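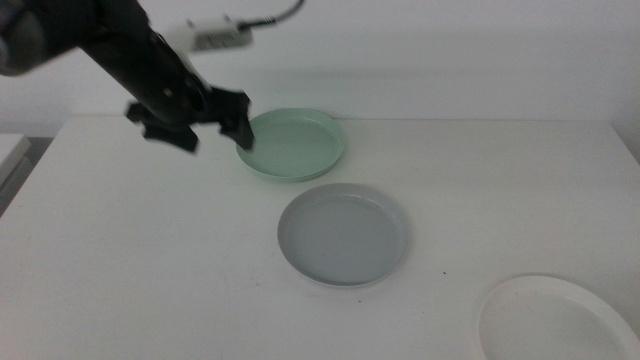
Unit 2: Writing Down What a Witness Remembers

A witness statement is taken as soon as possible after the event, and it is taken in the words of the witness. In this unit we study how the officer asks the questions, and how the answers should be written in the report. Many students begin with closed questions ("Was the man tall?"). Such a question already gives an idea to the witness, who wants to be helpful and says yes. Begin with an open one: "Tell me everything you remember from the counter." If the witness says there were three round plates on a white table, you write three round plates on a white table. You do not write "dishes for dinner", because nobody told you about a dinner. Estimates also stay estimates. When the witness says "maybe five minutes", the word "maybe" goes in the report.

Case for discussion: the Tredora break-in

The Tredora shop in Nundemdale was entered at night in December. The owner reported a loss of 1,385 dollars from the cash drawer. One neighbor heard glass, and later she told the officer that she "saw the burglar". In the second interview it became clear that she saw only a light moving behind the window. Please read both interviews in the course folder, pages 1 to 12, and mark each place where the officer gives information to the witness.

For the next class

Write the first interview again using open questions only. Keep your version under two pages. Bring also your notes on the Mazurek reading, we will need the part about delay and memory.

Questions about the homework can be sent to me before noon on the day of class.

Assunta Ferri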